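Gromby opens orders for two-arm table kit

The company Gromby has opened orders for its two-arm table kit, called Molach, after a test period which lasted most of the year. The first kits will leave the warehouse in Bulell in November. Small workshops, schools and laboratories can order it from the company's web shop, and there is a limit of 2 kits for each customer until the first series is sold.

The kit comes in flat boxes and contains both arms with grippers, the black aluminum rails, the corner brackets and all cables. The table itself is not in the price. Gromby says that the rails fit on most tables which have straight edges, and that the complete set weighs 22 kilograms without the table. Mounting takes almost 155 minutes for a person who does it for the first time, according to the manual.

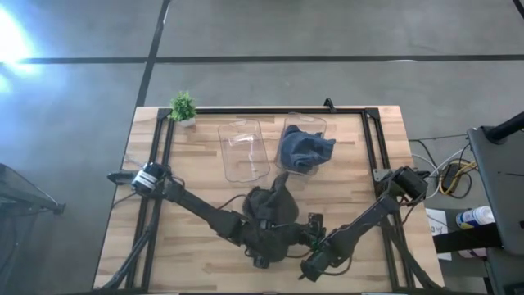
Molach with its two arms on a wooden table. The left gripper holds a dark cloth.

The company chose the handling of cloth as the main task for its demonstrations. Soft things are still difficult for small arms, because a towel or a shirt never lies the same way two times. Buyers receive a set of ready exercises, among them picking up a cloth and putting it in a container. Other exercises can be made by the user with the program Pan, which is included for the first year and costs 490 dollars per year after that.

Some users from the test period wrote on the company's forum that the cables need more attention than they expected, and that the printed manual is too short on this point. Gromby answered that a longer version is in preparation and will be sent to all buyers without cost. Spare grippers can be ordered separately already now, but spare motors only from next spring.

An online presentation of the kit will be held on Thursday at 4 p.m. Registration is open on the Gromby website.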